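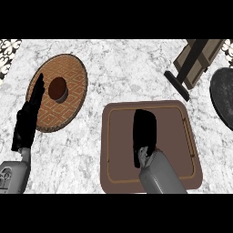

Sim kitchen, two-arm setup. Left arm on the spatula-type tool at the edge of the placemat, right arm with the cleaver shape upright over the board.

May, 9:40. Notes on the handling rules draft, version 2

Read Heike's draft again with the render open next to it. The draft wants to be the house standard for any two-arm task with a tool in each gripper, sim first and then the bench. I said I'd go through it rule by rule and write down where I don't believe it. Ah-rin, Abdelghani, add your own comments underneath, please don't edit mine.

Rule 1. "A bladed tool shall be treated as sharp at all times, including in simulation."

Fine as a sentence. I would like to know what it does. The blade in the render is a flat black shape. The planner has no idea it is a blade unless somebody tags it, and in our current asset list the tag is optional. Celina checked yesterday: the cleaver has the tag, the spatula has none, and there is a peeler in the same folder tagged "utensil, misc." So the rule holds for the one object where a person remembered to fill in a field. If we want this rule, the loader has to refuse an untagged tool. Otherwise it is a poster.

Rule 2. "Minimum clearance between a held blade and the other arm: 400 mm."

Where does 400 come from? Heike says it was in the Oltmanns cell paperwork. That cell had one arm and a fixed knife behind a guard, so I'm not sure what it was a clearance to. In a kitchen layout like this one, with a placemat on the left and a board on the right and both arms coming in from the near side, a fixed distance is either met by accident or it blocks the task. Anything that needs one arm to steady food while the other one cuts breaks it by definition. I can see people switching the check off during the first week and leaving it off.

What I'd accept: a clearance that depends on what the blade is doing. Parked or held still, small. Moving, larger. Moving toward the other gripper, stop. Abdelghani thinks he can get that out of the velocity terms we already log.

Ah-rin's comment from the call, so it isn't lost: measure from the tip of the blade and not from the gripper. The draft says "from the tool," and the code measures from the wrist. With a tool as long as the left one that is a very different number. She's right and I'm annoyed I missed it.

Rule 3. "Blades shall be held edge down over a cutting surface or not at all."

Look at the render. The blade is upright over the board. Is that a pass? I asked three people and got three answers. Heike: pass, it is over the board. Waltraud: fail, upright is not edge down. Celina: can't say, because the asset has no marked edge, only a shape. I'm with Celina. We can't check edge orientation on a model that doesn't say which side the edge is on. Either we add an edge vector to every bladed asset or we drop the words "edge down."

11:15

Ran the checker on the saved episodes from the Dulto set, all 705. It flagged 92. Opened the flags expecting knives near wrists.

Most of them are Rule 4 ("no unattended object within reach of a moving tool"). "Unattended" is coded as "not in a gripper." So the cutting board is an unattended object. A placemat is an unattended object. By that reading the whole countertop is a hazard and the only compliant kitchen is a bare one. I don't think anyone meant this. I also don't think anyone ran it before writing "validated" in the header of the draft, and I have taken that word out.

The flags that worry me are the ones it didn't raise. I went through a handful of clean episodes by hand and found a tool handed across the board with the blade leading. No flag. Distance was legal the whole way, the direction was terrible. A new person in a restaurant kitchen gets shouted at for that on the first morning. Our standard gives it a green tick.

Rule 5. "Operator shall confirm the scene is clear before start."

Confirm how? On the bench this is a button. People press buttons. Waltraud has the button log from the old Sesuvance rig, and the gap between prompt and press is so short that nobody can have looked at anything. I'd rather have the operator name what each arm is about to pick up. It's slow and people will complain. At least it makes them look at both sides.

In sim the rule has no meaning at all and should say "bench only." Same for Rule 7 (gloves), which somebody copied over without reading.

Rule 6. "Results in simulation shall be considered evidence of safe operation."

No. Strike it. Sim is evidence that the planner doesn't do something stupid in sim. It tells us nothing about a grip that slips on a greasy handle. Our fingers hold a tool in sim as long as the contact solver says they do. I have seen the real ones drop a plastic spoon. Suggested wording: "A task shall pass in simulation before bench trials. Passing does not replace any bench check." Heike has objected that the Delora people want the stronger sentence for their own paperwork. They can write it in their own paperwork.

14:30

Talked to Heike. Less of a fight than I expected. She agrees on 6 and on the loader refusing untagged tools. She wants to keep a fixed number in Rule 2 as a fallback for when the velocity data is missing. I can live with that if the fallback is a stop and gets logged, so we can see how often it happens. She does not agree on Rule 3 and says the edge vector is too much work. I had a look and it's one afternoon for the kitchen folder. I offered to do it.

Still open:

Rule 3 wording. Waiting on Heike.
Rule 4, replace "unattended" with a list of objects we care about. Celina to draft. Hands first on the list, for the bench.
New rule for handovers, handle leading. Nobody assigned. Ah-rin?
Measure clearance from the tip. Abdelghani, in the checker and in the text, both, same day, so they don't drift apart again.
Rerun on the Dulto set after the changes. I want the hand-checked episodes kept aside as a test, and the bad handover in there as the one it has to catch.

Don't circulate version 2 outside the group. If somebody asks, there is no standard yet, there's a draft with problems.

Added later, A.N.: Tip distance is in the checker on my branch. The left tool needed its own offset, the default was zero. I suspect a lot of the defaults are zero. Will list them tomorrow before anyone trusts the new numbers.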